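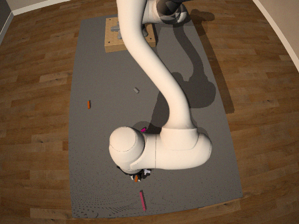

Last updated: 30/09/2023
2 min read

Right, quick thread on the Trindberg bridge toll vote, typing on the bus so bear with me

1/ Council wants to put the toll up by 20p a crossing from February. Leader's group say it's the only way to fund resurfacing on the Skorberg road. Opposition said no for months. Now they're saying yes, if

2/ If the money gets ringfenced. Which the officers' report says can't be done under the bridge order. Page four. Did anyone read page four

3/ The order dates from 1881 by the way. Bits of it still talk about carts and droves of sheep

4/ Petition had 1046 signatures when it went in. Got a five minute slot at the end of the meeting, public gallery half gone by then

5/ Ullia ward gets hit worst. No other way over unless you fancy going round by the quarry, and the number 20 bus doesnt run after seven

6/ Zaidi Haulage have asked for an annual pass for lorries. Not a mad idea. Amendment on that got pulled before it was even moved – no reason given that I heard

7/ What I'd want to see: residents' discount, and the accounts published every year. Last set on the website are ancient

8/ Full council votes next. Agenda isnt up yet – will post it when it is

9/ Someone asking if blue badge holders still go free. Yes, thats unchanged in the draft

10/ Correction to 5, last bus is ten past seven. My stop, got to go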